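The robots will fold, and we will still be tired

At the Trirkcombe guesthouse laundry, where I worked for 9 years, management has begun talking about a machine that handles clothes. The supplier is called Skimen. The brochure promises that staff will be "released for higher-value tasks." I have asked twice what those tasks are and have had two different answers, neither with a wage attached.

I don't hate machines. The big dryers saved my shoulders. But a dryer does a whole job, start to finish, and you can walk away from it. What is on offer now is a pair of fingers that picks things up, and somebody has to spend the day teaching it how.

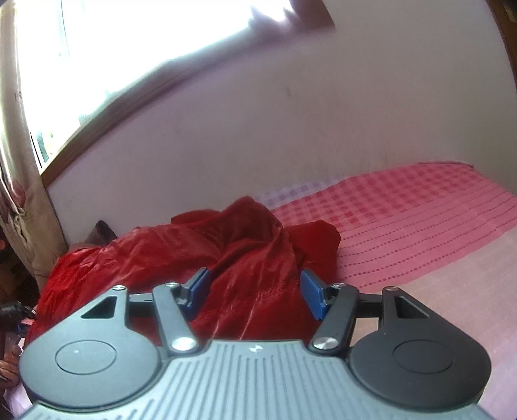 The teaching is the part I keep coming back to. A friend at Skollby, a bigger outfit with 40 people on the floor, spends half her shift repeating the same grab and lift so that a computer can learn from it. Slippery fabric is the worst, she tells me. She gets the same hourly rate as before, and her folding target did not move by a single shirt.

If the thing learns well, whose skill is it? Her contract doesn't say. She is 52 and has handled cloth since she left school, and what she knows is going out the door for nothing.

Maybe it will all be fine. I was told the same about the scheduling software, and we lost our fixed days off by December. So before anyone signs with Skimen, I would like to see on paper who gets paid for the lessons and what happens to the evening crew.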